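FOR IMMEDIATE RELEASE
17th August

Grasteck students put a robot to work on flowers. Summer club wraps up its first simulation season, opens sign-ups for fall

Contact: Odair Fagundes, club adviser, Grasteck Robotics Club. Phone and email at the bottom.

TRUJILLO HALL. The Grasteck Robotics Club closes its summer session this week with a task most people would not hand to a robot. Flowers. Pick up a wrapped bouquet, get it to the vase, set it down, don't crush anything. All of it done in simulation, on the club's own computers, by high school students who mostly had not written a line of control code before June.

The club will show the work at an open evening in Trujillo Hall, doors at 6, free, park behind the building not in front. Front lot is being repaved. Students will run the task live and visitors can take a turn at the controls.

"We had done blocks. Everybody does blocks," said Odair Fagundes, who advises the club and teaches shop and intro programming during the school year. "A block doesn't care where you grab it. I wanted something where you had to care."

The project is called Gurkier. Students named it, the adviser lost the vote. It runs on a set of simulated tabletop tasks the club built up over the summer, starting with plain cubes in June, then cups, then a very frustrating week with a spoon, then the bouquet. Each task has a scene, a start position, a goal and a scoring script. Teams of three or four write the part in between.

How a run works, for those who asked after the spring showcase. The student team drives the arm by hand first, using a game controller, and the computer saves every run. Good ones get kept. Bad ones get kept too, in a seperate folder. Then the team trains a small program on the good runs and lets it try on its own. Mostly it fails at first. Then it fails less.

Over the summer the teams recorded 2,530 hand-driven runs. Of those, 2,000 were clean enough to train on. The rest went in the other folder, which the students call the compost.

The last test of the season was 514 tries at the bouquet task with no hands on the controller. Flower position shifted a little every time, lighting shifted too. The club is still going through the results and will post the full numbers on the wall at the open evening, good and bad. Teams are not allowed to leave out their worst batch. That rule is from the adviser and was not popular.

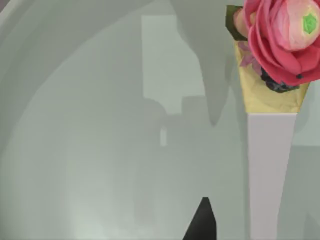 The gripper was the part that took the longest. Two teams wanted to come in from above. Two wanted to come in from the side and low, under the petals, where there is paper to hold on to. There was some arguing, then a whole Thursday of arguing, then they agreed to split up and try both. Low approach got adopted by three of the four teams by the end of July. The fourth team is still going in from above and would like it known that their placement is straighter.

Camera view was the other headache. In a tight view the flower takes up a lot of the picture and a team can lose track of the gripper until it is nearly on top of things. One team fixed this by slowing the arm way down for the final stretch. Another added a second view and averaged the two, which worked fine until it didn't, they are still looking into that.

Shadows too. The program kept reacting to shadows in early tests, treating a dark patch on the backdrop like something to steer around. Students ended up recording 200 extra runs just with the light moved, and mixing those in with the rest. It helped. They plan to do more of that in the fall and sooner.

"My first fifty or so I just knocked it over," said one rising sophomore on the low-approach team. "Then I figured out I was looking at the flower the whole time. You have to look at the paper."

Why simulation. Money, mainly. The club owns one real arm, small, older, and it spent most of last year waiting on a part. With simulation every team gets a robot, every team gets it at the same time, and if it goes through the table you hit reset. Students could also work from home on bad weather days. There were a few.

It is not a replacement for the real thing and the club is not claiming it is. A drawn petal does not bruise. Paper in the simulator does not crinkle up under a finger the way florist's paper does. The fall plan is to move the bouquet task to the real arm with cloth flowers first, then real ones, donated hopefully. If you run a flower shop and have day-old stems please call, number below.

Support for the summer session came from Sodico, a local machine shop that lent the club four desktop computers and a lot of extension cord, and sent an engineer over on Wednesdays to look at student code. Sodico has offered to leave the computers in place thru the winter. The club says yes, thank you, and has already put stickers on them.

"They ask better questions than I was ready for," said the Sodico engineer, who asked that the credit go to the students. "I had one of them ask me why we score the end position and not the path. I went home and thought about it. We changed the score."

That change is worth a line. As of the second week of August the scoring script also looks at how the arm got there. A bouquet placed perfectly after being dragged across the table used to get full marks. Now it doesn't. Every team's score dropped that day and there were complaints, and then the scores came back up.

What visitors can see at the open evening:

Live runs of all four team programs on the bouquet task, on the big screen, one after another with the score showing.

Two stations where anyone can try driving the arm by hand. Kids welcome. Short line last time, might be longer this time.

The season wall. Charts, notes, printed code, drawings of approach paths, the spoon week.

A short talk by Mr. Fagundes at 7, then questions. He says fifteen minutes. Plan on thirty.

Snacks from the parents' group. No nuts.

The club is open to any student in grades 8 thru 12 in the district. No experience needed, no fee, no equipment to buy. Students who want to come only for building, or only for programming, or only to draw and write up the results, are all fine. The write-up team was two people this summer and could really use more. Two of the summer's students are heading off to college and the club wishes them well and would like its soldering iron back.

Fall session meets after school twice a week in Room 9 at Grasteck, starting the week after classes begin. Sign-up sheets will be at the open evening and in the main office. There is room for two more teams. If more than that sign up the club will run a second group on the off days, computers allowing.

Fall topics, as they stand now: the move to the real arm, more work on light and shadow, a two-handed task if the second arm comes together, and an in-house contest in the winter where teams trade programs and try to break each others. Students picked that last one. Rules are being written by the students as well, draft is on the Room 9 door, comments welcome in pencil.

Parents asked about competitions. The club has not entered Gurkier anywhere yet. There is a regional student automation day in the spring that takes simulation projects and the teams will vote on it once school starts. Travel would be by school van. More when there is more.

Reporters and local papers are welcome at the open evening and can come at 5 for set-up, when students have more time to talk. Please check in at the side door and ask for Mr. Fagundes. Students under 18 can be quoted with a parent's ok, forms will be on the table. Please don't unplug anything to charge a phone.

About the Grasteck Robotics Club

The Grasteck Robotics Club is a student club for grades 8 thru 12 that meets at Grasteck and holds its public events in Trujillo Hall. Students design, build and program robots, real and simulated, with help from teachers, parents and local business. The summer session runs June to August. The club is funded by the school, by a bake sale and by donations of parts.

Media contact
Odair Fagundes, adviser
Call the Grasteck main office and ask for the shop, or leave a message. Email thru the club page. Afternoons are best, mornings he is in the building but wont hear the phone.

###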